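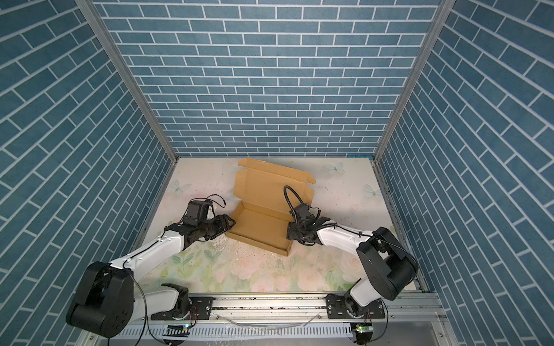 Two arms and one box ought to be a settled matter by now, a regular reader wrote to us last week, and asked why the packing cell at Plerkero needed a service schedule longer than the one for his van. Plerkero has published the schedule, so he can now compare the two properly.

The cell, known in the building as Siso, folds and closes brown cardboard mailers at the firm's Arabzadeh Road unit. It was set up by Lodimix in May and had been running on what the handover notes called "light periodic attention". In practice this meant somebody looked at it when it stopped. From January 13, 2024 it gets a full check every 500 boxes, with 14 items on the sheet and a space for initials.

The change follows a bad spell before Christmas, when the left and right arms began to disagree on where the middle of the box was. Each was correct by its own reckoning. The bolts on one base plate had worked a fraction loose, and the error only showed when both grippers met the same sheet of card and one of them won.

Plerkero puts the loss at 2320 mailers, most of them folded perfectly well in the wrong place. They have gone to the baler, which has no arms and has yet to give any trouble. 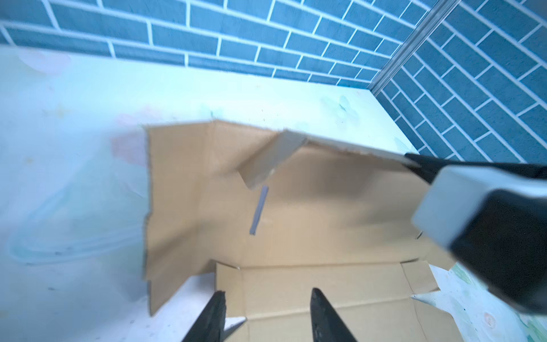

What gets checked

The base plates come first, at the rail, with a torque wrench that now lives in a drawer with its own label. Next are the wrist cables. Each makes a loop above the gripper, and the loop has to be long enough for the wrist to turn without pulling and short enough not to catch on a raised flap. Lodimix supplied a figure for this. The fitters at Plerkero have supplied another, and theirs is the one written on the sheet.

Gripper fingers are wiped and looked at for wear, and the wrist cameras are cleaned with a dry cloth. The rail is to be brushed out along its grooves, a job that appeared in the original manual on a page few people seem to have reached. The sheet also asks for a look at the green lights on the two small boards under the arms before anyone starts taking things apart.

Last comes a test fold. Three boxes are put through at half speed, opened out again and compared by eye. If the creases disagree, the whole thing starts again from the bolts. 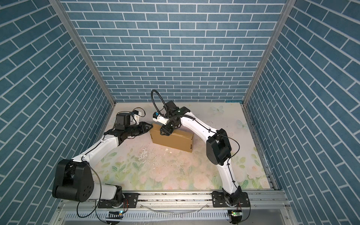
Who does it

The early shift, in theory. The late shift has been told that it may also do it, and has thanked the early shift for the offer. A full check takes just under an hour with the cell switched off, and Lodimix will come back in the spring to go through the sheet and, we understand, to discuss the cable loop.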